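Clastura Repair Group
Minutes of the meeting held on April 10, 2023

Present: Imogen Dobson (chair), Dong-geon Cha (minutes), members of the desktop bench. Apologies were received from the Duvach branch.

1. Minutes of the last meeting
Approved with one correction. The order for dust filters was placed in December and it was already paid.

2. Desktop refurbishment
Imogen reported that 15 desktops are still waiting on the shelf. She proposed that we finish the processor exchange on these before we accept any more from Jestero. Dong-geon agreed, but he asked that the work sheet be made clearer about the socket. At present it says only "open and change", and this is not enough for a new member.

It was agreed to write the following in the sheet. The load plate must be fully raised before the processor comes near the socket. The processor is held by its edges, and the contacts in the socket are never touched — also not with a brush.

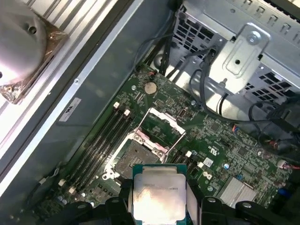 There was some discussion about memory. One member prefers to leave the modules in the board during the exchange, to save time. Imogen would like them out, so that there is more space for the hand and the clips can be checked. The meeting decided for Imogen's proposal. Modules go in the tray with the same number as the case.

3. Cables and cases
Dong-geon said that the cables are the slowest part of the job. In many cases they hang from the power supply over the board, and we lose time to hold them back. He suggested soft ties, which can be opened again. The cost for one box is small and the purchase was approved.

It was also asked if the makers' labels inside the cases should be removed. The decision was no. They stay on the case wall, and our own sticker goes on the outside only.

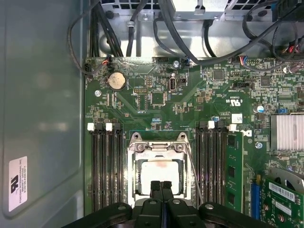 4. Cleaning and thermal paste
Imogen reminded everybody that old paste must be cleaned away before new paste is put. Shim has offered us cleaning wipes at a lower price, and we will take 2 packs as a trial. If the wipes leave fibres, we go back to cloth and alcohol.

Dong-geon will add a line for this to the work sheet, with a place for initials.

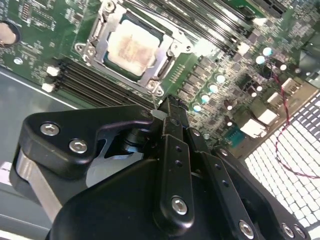

Processor in the socket, with traces of old paste on the top.

5. Money
The balance of the bench account is 1068 pounds. No questions.

6. Actions
Dong-geon: new text for the work sheet, to be sent to all members for comments.
Imogen: order the soft ties and answer Shim about the wipes.
All: return borrowed screwdrivers to the drawer.

7. Any other business
The Duvach branch asks if four of our members can visit them to see their test bench. Names to Imogen, please. The date of the next meeting will be sent by email.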